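Trukedum (vehicle)

The Trukedum is a light pickup truck built by Donthorpe, a small manufacturer of commercial vehicles. It was introduced on 24/07/2018 as a replacement for the Irero van, which had shared its chassis. The truck was sold mainly to farms, landscapers and city maintenance departments.

Design

Work on the truck was led by Roland Hollis, who had earlier been in charge of the Irero's suspension. The ladder frame was carried over with a longer rear section. Two cabs were offered, a regular cab with a bench seat and an extended cab with two folding rear seats. 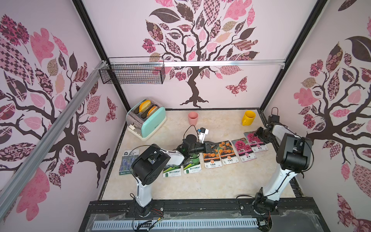 The only engine at launch was a four-cylinder diesel supplied by Başaran, rated at 129 horsepower. A five-speed manual transmission was standard. Rear-wheel drive was fitted to all early trucks, and a part-time four-wheel-drive system was added in September of the following year. The fuel tank holds 69 liters.

Production

Trucks are assembled at a single plant, where 46 people worked on the line in the first year. Output in that year was some 400 trucks. 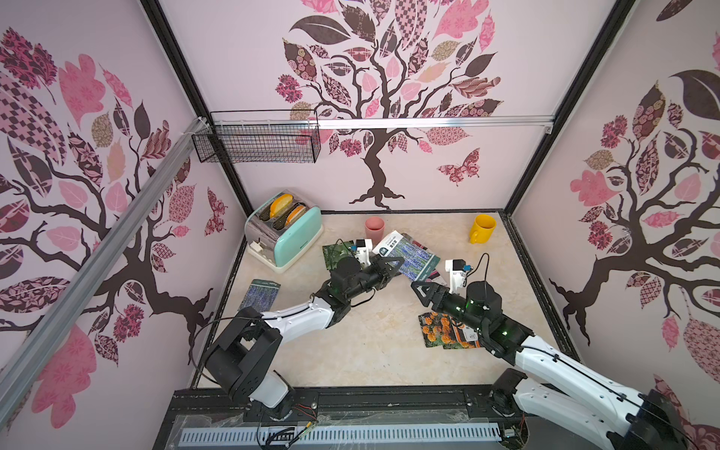

Frame welding was done by hand on the first trucks and later moved to an automated cell. The cell works on both frame rails at once, with the welding heads starting at the outer ends and moving inward. Paired arms can reach in from the same side and still bring their tips together near the middle, as the two white-and-black arms do with their grippers over the marble-patterned floor. Final inspection of the welds is still done by hand.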